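Section 4. Getting the cue desk ready for a musical

Okay, so you've got the Bodin desk out of its case, you've read the part about power (please tell me you read the part about power) and the green light is on. Now comes the part I like best, where we build a show! I wrote this section after running cues for our production at the Pemholm, a 200-seat house with a very small booth and a very loud heater, and most of what's in it I learned by getting it wrong first.

I'm going to assume you're running sound and lights from one desk, the way most small companies do. If you have a separate light board, skip steps 9 to 12 and go make friends with your board operator.

Before you start

You'll need the marked-up script, the final score or the piano-vocal book, the list of who wears which microphone, and a pencil. Bring a real pencil. I know the desk has a notes field, and I use it too, but the notes field is no help when the director is calling changes from row F and you have one hand on a fader.

Also get the running order from your stage manager, and make sure it's the current one. Ours was dated 2022-03-08 and there was an older one still taped inside the booth door, with two songs in Act Two the other way around. I programmed from the door. Ask me how fun that evening was.

4.1 Making the show file

1. Press SHOW, then NEW. Type a short name. The desk takes long names, but the little screen on the fader wing only shows the first part, so "Lighthouse Musical Final" and "Lighthouse Musical Old" look exactly the same over there.

2. Choose THEATER when it asks for a layout. CONCERT looks tempting because of the bigger buttons, but it hides the GO key on page two.

3. Set the number of acts. You can add one later. You can't take one away without losing every cue inside it.

4. Press SAVE. Then press SAVE again and pick the memory stick.

CAUTION: Don't pull the stick out while the SAVE key is blinking. Wait till it's solid. I lost all of Act One this way in October and had to rebuild it over a weekend with cold noodles.

4.2 Putting the cast on the desk

5. Go to CAST and add one line per microphone. Use the microphone number first and the character second, like "5 Mother." If two people share a pack, which happens a lot with ensemble tracks, make two lines with the same number. The desk will ask if you meant that. Say yes.

6. Press LINK to tie each line to a fader. Leads go on the left where your hand naturally rests, ensemble goes to the right. That's my own preference, and Mirjam Visser, who mixes the spring shows, does it the other way around and mixes better than I do, so suit yourself.

7. Have every performer sing the loudest eight bars they've got. Not talk, sing! Bring the gain up until the yellow light flickers and then come back a hair.

NOTE: People always sing more quietly at a check than they do with an audience in front of them. Leave yourself more room than feels right, especially on anyone with a big final note.

8. Check hats. I mean it, check hats. Anything with a brim bounces sound straight back into a forehead mic. Our second-act number with the fishermen sounded like it was coming from inside a bucket until we moved the mics over the ear, and after that I added a little marker on each cue where a hat goes on or off.

4.3 Writing cues

This is the long bit. Our show ended up with 108 cues, and I'd started out sure I could keep it much smaller. Put some coffee on.

9. Press CUE, then RECORD. The desk takes a picture of every fader and every light as it stands right now. Give it a number and a word or two. I use the lyric or line I'm listening for, so I see "...and the boat came in" and press GO on "in."

10. Leave gaps in your numbering. Go 10, 20, 30. Directors add things. They add things during the interval. If you've numbered 1, 2, 3, the desk will let you make a 2.5 and even a 2.55, but calling that over a headset in the dark is miserable for everybody.

11. Set the fade time. The factory setting is instant, which is fine for a microphone coming on and awful for a sunset. For ballads I like a slow fade that begins a bar before the singer does, so the light is already changing when she takes her breath.

12. If a cue should follow the one before it all by itself, turn on FOLLOW and give it a delay.

CAUTION: Be stingy with FOLLOW in anything with live players. A recorded track lasts the same time every night. A conductor doesn't! Didier Collet, our music director, took the overture so quickly on opening night that the curtain cue was still waiting patiently while the first verse was underway. I've used GO by hand for anything under his baton ever since.

13. Save again. Yes, again.

4.4 The dry run

A dry run (some people call it a paper tech, though that's supposed to be done with no gear on at all) means going cue to cue without the cast. You need the stage manager calling, you on the desk, and someone willing to walk the stage and stand in the light.

14. Press REHEARSE. The key turns blue. In this mode GO works normally but nothing you touch gets recorded, so you can nudge things and not worry.

15. Start from the preset, the look people see as they come in. I skipped it the first time and we opened the house with the storm lighting on.

16. Go straight through in order. When something's wrong, write it down and keep going. If you stop to fix each one you'll still be on the second song at midnight. We did it the stopping way and got as far as cue 97 on the third evening.

17. When you're done, press REHEARSE again so it goes dark, and make your fixes with UPDATE. RECORD makes a new cue. UPDATE changes the one you're standing in. They're next to each other, and I've put a dab of nail polish on mine.

NOTE: If your walker is taller or shorter than your lead, ask the lead to come up for the tight specials. Blandine Marchal is a good head shorter than our walker and her big solo was lighting the air over her hair.

4.5 With the band in the room

The first sing-through with players (the sitzprobe, if you want the fancy word) is my favorite day of any show. Everyone has been working with one piano for weeks, and then the cello comes in and half the cast tears up. Enjoy it for one number. Then get to work.

18. Bring the voices up first and fit the band in under them. It's so easy to do it the other way, and then the words vanish, and in a musical the words are the plot.

19. Listen from more than one seat. Run the number from the booth, then get somebody to cover the faders and go sit under the balcony. At the Pemholm the drums are polite up top and ferocious down the left side.

20. Set the foldback, meaning what the cast hears on stage. Ask them one at a time. If you ask a chorus whether they can hear the piano, all of them will say no, every time, forever.

21. Store the balance as a BASE. Each cue can then be built on the base, so if the piano has to come down for the whole show you change it once.

CAUTION: Changing the BASE changes every cue attached to it, including the ones you were happy with. Make a copy of the show file before you go poking at it.

4.6 Before each performance

22. Fresh batteries in every pack. Half full isn't full.

23. Load the show file and look at the name out loud, if that makes sense. Read it aloud to the stage manager.

24. Run the first cue, the last cue, and the trickiest one in between.

25. Go back to the preset and lock the desk. Hold LOCK until it beeps twice.

26. Phone off, water bottle on the floor and nowhere near the faders.

If the desk freezes in the middle of a number, don't restart it. Sound stays up as long as the power does, so ride the faders by hand till the applause, and then hold GO and SHOW together to wake the screen. The cue list will pick up from the last cue it fired. Check that number before you press anything else.

The next section covers touring the file to another theater and matching it to a rig you've never seen.
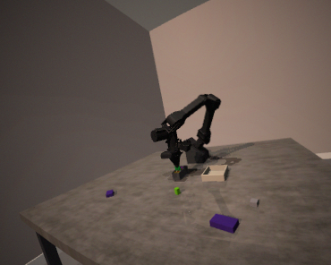

Jérémie Tessier: Could you add to step 21 that the copy has to be made before you open the BASE page? I made mine with the page already open and it saved the new balance into both files. Had to reset the whole second act by ear between the matinee and the evening show.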